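The great side table sort-out 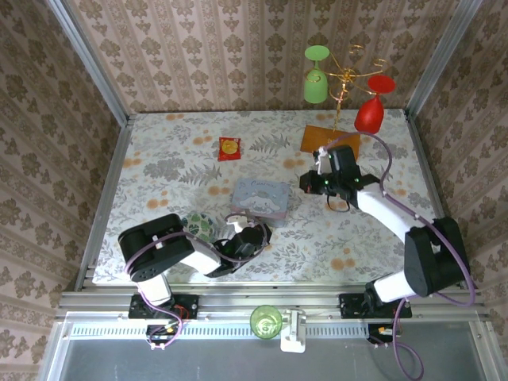 I've been meaning to write about table bits for ages, mostly because I seem to own far too many of them and the cupboard under the stairs has started to refuse to shut. It all began in September when we were looking for one (one!) tablecloth for my sister-in-law's lunch and pulled out eleven years of cloths, mats, coasters and glass holders, plus a bag of candle ends. Since then I've been a bit obsessed with getting a table that looks nice and isn't a faff to lay. The cloth with the grey ferns and the little orangey-peach blossoms is the one I keep coming back to, and I do love it with a green leafy coaster, even if two lots of leaves is a lot of leaves. Add the beige wallpaper with its dark brown curly pattern and I know some of you will be reaching for the paracetamol, but I grew up in a house where the curtains matched the lampshades and the lampshades matched the bath mat, so I have a high tolerance.

Let's talk cloths first. I'm very firmly a pale cloth person. I know, I know, gravy. But a dark cloth makes a small room feel like the back of a pub, and a pale one with a pattern is far more forgiving than a plain white one (I have a plain white one from Thygesen and it has been used exactly once, at Christmas, with me hovering over everybody's beetroot). I wash mine at 40 and dry them on the line if it isn't tipping down, then iron only the bit that people will see. My mum would be horrified.

Then the wine glass rack, which has caused more discussion in this house than the new boiler did. It's the gold one with the swirly ends to its arms, and the glasses hang upside down from it by their feet, one green and one red. My other half thinks it belongs in a tea room in Zivdale. I think it's cheerful! And it does mean the coloured glasses get used, where the clear ones sit at the back of the cupboard from one birthday to the next. A word of warning if you're buying something similar: lift the glasses off one at a time and keep a hand on the stand while you do it. I lost a lovely blue glass to the kitchen tiles by being in a hurry, and I'm still finding bits.

Tins are my real weakness. The light blue one with the white cartoon dog on the lid is my favourite of the lot and will not be going to the charity shop, whatever anybody says. A rectangular tin is so much handier than a round one, they stack, they fit along a shelf, and you can hide the good biscuits in them. I went to the big car boot at Rosville meaning to buy plant pots and came home with 2 more tins and no plant pots, so that tells you how the clear-out is going.

As for coasters and mats, I've got them down to one drawer. Anything warped went in the bin, and so did the cork ones that shed crumbs all over the place. I kept the brown-orange mat as it goes with everything, and it's nice to have one plain thing among all that pattern. The snacks still don't have a proper home, mind you. There's always a little packet of something left out on the table, red and yellow this time, and by teatime there's usually another one next to it.

Next job is the napkins. I've got a carrier bag full from the Prirnusville market, none of them matching, and I'm wondering whether to dye the lot one colour in the washing machine. If you've tried it, do leave me a comment and tell me which dye you used and whether your next wash came out pink.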